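Incident 985

The unit stopped at the third button. It did not raise an alarm, and the log for that minute contains a position, a force reading and the word HOLD.

I had been assigned to Skalano for the closing work on the Vullura folding line. The line was a single arm on a rail, a table and a controller in a grey cabinet. It had folded 3000 garments in August without a recorded fault. In January it folded 12 and held. The operator pressed resume. It held again, at the same height above the table, with the fingers open.

I read the log from the beginning. The force reading at each hold was zero. The fingers had touched nothing. The controller, however, believed they had closed, and was waiting for the weight of cloth to arrive so that it could begin the lift. The wait had no time limit. Semaan, who had supplied the control software, confirmed in writing that this was as specified.

I isolated the arm, locked the cabinet and put the key in my pocket. Then I took a hand-held gripper and a yellow cable-knit cardigan home, where there was a bed and no rail, and tried the approach by hand.

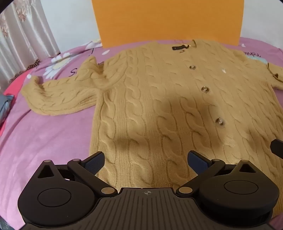

Grirkar Works, Faults and Safety Section

The cardigan lay front up on the pink bedspread. I brought the fingers to the hem and stopped short of the knit. With the pads open I moved the tool forward a little, and back, and wrote down the distance each time. The cables made the surface uneven. A pad could rest on a ridge and have nothing under it on either side. On a flat shirt the same distance gave a clean grip.

I made 200 approaches. It took two evenings. The sheet had a column for distance, a column for contact and a column for remarks. The remarks column was mostly blank. Against one entry I had written "dog next door", and I left it in.

The cause was in the sheet by the second evening. On cable knit, the light touch that ended the approach could come and go within one reading. The controller caught it, marked the fingers as closed and discarded the measurement that said otherwise. After that it had no reason to look again.

I wrote the correction on 22nd January. The closed state was to be confirmed by a second reading. The wait was to end after a fixed period, and the arm was to return to its park position and sound the alarm. Until both changes had been tested, the guard was to stay locked and no knitwear was to be loaded.

Skalano accepted the first change. They asked whether the second was needed, given that the arm had held still and hurt no one. I replied that a person had reached under it. This was in the operator's statement, on the second page. He had seen the arm stationary, taken it to be off, and put his hand in to straighten a sleeve. The cloth had moved against the pad. The controller had received the weight it was waiting for and started the lift.

He had let go in time. The sleeve had gone up without him.

They accepted the second change. I returned the key, signed the sheet and folded the cardigan by hand, buttons inward, as the procedure required.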